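Farnau Tabletop Handling Kit: Set-up Guide
Section 6. Preparing the table and running the first pick session

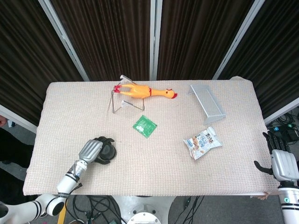

Before starting this section you should have finished Section 5 (mounting the arms and hands) and the base should be switched on, with the status page showing both arms as Ready. If either arm shows Hold, go back to 5.4 and clear the fault first. The steps below are the same for the single-arm and two-arm versions of the kit, except where marked.

You will need:
the kit table or a table of your own of similar height
the woven table cloth
the starter objects, or your own set
the Prado control software, installed on the session computer
a second person for the first session

6.1 Positioning the table

1. Switch both arms to Park from the Prado home page. Wait until the page shows Parked for each arm.
2. Move the table up to the base so that its long edge faces the robot. Leave a gap of 6 cm between the table edge and the nearest part of the base.
3. Check that the table does not rock. Pack the short leg if it does.
4. Run the arm and power cables along the floor and keep them clear of the table legs. Leave enough slack for the base to turn.
5. Place the session computer and power units to one side, outside the reach of either arm.

CAUTION: Do not lift or drag the table while an arm is over it, even if the arm is parked.

Note: The table can be moved later without repeating Section 5, but you must repeat 6.3 each time.

6.2 Fitting the cloth

The cloth stops small items sliding when a finger touches them. It also gives the head camera a plain, dull surface to work against. Bare glass or polished tops give poor results and are not supported.

1. Lay the cloth with the textured side up.
2. Pull it flat from the corners. Small ripples near the edge are acceptable. A fold across the working area is not.
3. Check that the cloth does not hang low enough to catch on the base.

You may use your own cloth if it is a single pale colour without a pattern. Wash the supplied cloth at 35 degrees and do not use fabric softener, which makes the surface slippery.

6.3 Table calibration

1. Clear everything off the cloth.
2. In Prado, open Set-up and choose Table.
3. Stand back and press Start. The arms move to each corner of the table in turn. On single-arm kits, only the near corners are visited.
4. When the page asks you to confirm the height, check that the fingertips are just above the cloth and press Accept.
5. If the fingertips are pressing into the cloth, press Lower Limit, raise the value by one step and run the test again.

Calibration is stored under the table name. Give each table its own name if you have more than one.

6.4 Choosing and placing objects

The hands are made for light household items. The limits for the standard hand are:

Largest width across the fingers: 11 cm
Smallest item weight: none
Largest item weight: see the label on your hand unit

Use a mixture of shapes. Soft toys, small packets, snack bags, cups and light stands are all suitable. Thin wire items can be used but are harder to grip, and we suggest leaving them until the basic session has been completed.

1. Place no more than five objects for the first session.
2. Leave a hand's width between objects if you are running the Basic programme. Objects may touch or lie on top of each other in the Mixed programme.
3. Keep a clear strip along the front edge of the cloth so that the hands can come in low.
4. Turn packets so that the wide face is upwards.
5. Press Scan. Each object found is given an outline on the screen. If an object has no outline, move it slightly and scan again.

Note: Crinkled wrappers reflect light and may be outlined as two objects. Use Join on the scan page to correct this. Turning down a bright overhead lamp often helps too.

CAUTION: Do not use glass, open liquids, blades or anything that could be damaged by being dropped.

6.5 Running the session

1. Ask the second person to stand within reach of the stop button and outside the reach of the arms.
2. Choose Basic from the programme list. Set the speed to Slow.
3. Choose the hand to be used. On two-arm kits the other hand will rest at the side of the table until it is needed.
4. Press Start. The arm moves over the first object, closes the hand, lifts and returns the object to the cloth.
5. After each lift, Prado asks whether the grip was good. Answer Yes or No. The answers are used to adjust the grip force for that object.
6. When every object has been lifted, press Finish. The arms return to Park.

If an object is dropped on the floor, press Pause and wait for the amber bar before picking it up. Do not reach under the table while the programme is running.

Grip force can be set by hand from 1 to 100 on the object page. Start low for soft items and raise the value in small steps.

6.6 Common faults

Hand closes but does not lift: The grip force is too low, or the object is heavier than the limit. Raise the force by a few steps and try again.

Hand stops above the object: The table height has changed. Repeat 6.3.

Object is pushed away before the fingers close: The cloth has moved or has a fold in it. Flatten it and scan again.

Arm goes to Hold at the table edge: The table is too close to the base. Check the gap in 6.1.

If the fault is not listed, save the session log and send it to Farnau support with the serial number from the base.

Continue to Section 7 to set up your own programmes.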